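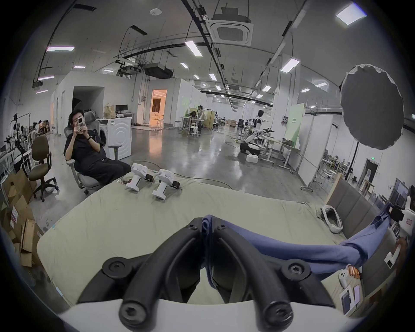 Folding at Home: Frequently Asked Questions
Plimivar Laundry Help, last updated 1 Sep 2021

We wash, dry and fold for people in Fumovmont and Flukgate, and we get a steady stream of questions from customers who would like to do the last part themselves. We are happy to answer, partly because most of them come back to us by October.

Do I need a folding table?
No. A bed is fine, and so is any wide, low, flat thing you can reach across. A firm mattress beats a soft one. Put a plain sheet over it, pull the sheet tight, and you have a folding table that you can also sleep on.

How do I fold trousers without getting that second crease?
Lay them out full length first. Pick them up by the waistband, give them one good shake, and set one leg on top of the other with the seams lined up. Smooth from the waist down to the hem. Then fold in half, hem to waist, and in half again if your drawer demands it. If you pick them up by a pinch of fabric somewhere in the middle, you get a twist, and the twist goes into the drawer with everything else.

Light blue and other pale trousers show creases sooner than black ones do. We have no fix for this beyond owning black ones.

My clothes are folded but they still look bad. Why?
Usually they sat in a heap first. Cotton remembers a heap. If you can't fold straight out of the dryer, at least lay things flat on top of each other and come back later. You will say you are coming back in ten minutes. We know.

Does it matter what else is on the bed?

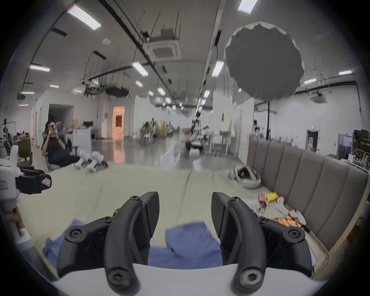 Clearing off is half the work, and it's the half people skip. You need a space as wide as your widest item with its sleeves out, plus somewhere to put the finished pile. Things left lying around get swept into a fold sooner or later and turn up in a drawer in the spring. A crumpled blue cloth is a two-minute job on its own, but give it a yellow packet, a plush toy and a scatter of snack pieces for company and you'll want to move the snacks before you shake anything. Crumbs go on the floor, packets go in the trash, and the plush toy can watch from the far end.

What's the right way to fold a towel?
Lengthwise in thirds, then in half, then in half again. This is the Lopes fold, as printed on the card that comes with every Plimivar order, and it keeps the raw edges on the inside. Other ways exist. We have had letters about them.

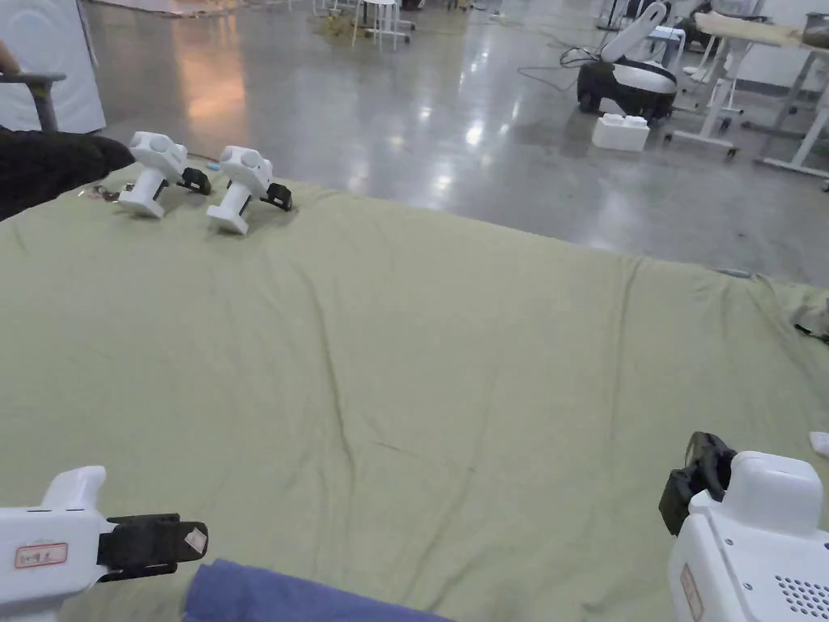
A folded towel on the green cloth.

Should I fold on a light cloth or a dark one?
Whichever shows the lint. Dark towels on a pale sheet leave evidence. A green or gray cloth is a good middle choice, and a few wrinkles in it won't hurt anything as long as you aren't trying to line up edges across them.

How high can I stack?
Towels, as high as the shelf. T-shirts, stop before the pile starts leaning. Sweaters go 3 to a stack, with the heaviest on the bottom – the one on the bottom is also the one you'll want first.

Can I just bring you the whole basket?
Yes, and no explanation is required. Folding-only orders are ready within 48 hours at either counter. Please check the pockets first. The lost-pocket-items drawer in Flukgate currently holds 814 things, mostly coins and keys, and we would like to be able to close it.

Do you fold fitted sheets?
We do. Please don't ask to watch.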